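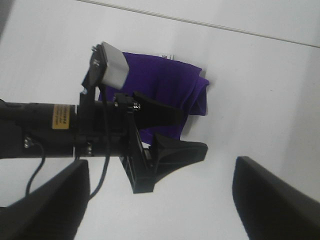 A black robotic arm over a white tabletop.

Drargate, the animated series from Bridby, will return for a second season in February, the studio has confirmed. The new run has 11 episodes and goes out at 11pm on the Emik streaming service, with subtitles from day one and a dub to follow.

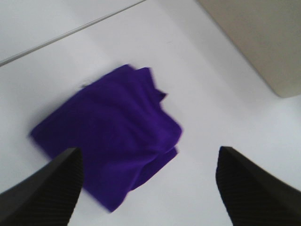
Pettigrew, the label handling the home release, is also taking orders for a box set of season one. It comes on 2 discs with a 56-page art book, and is limited to 500 copies. The slipcase is a deep violet-purple, much like the crumpled cloth on the white tabletop, and the discs inside are plain black. Orders close at the end of the month.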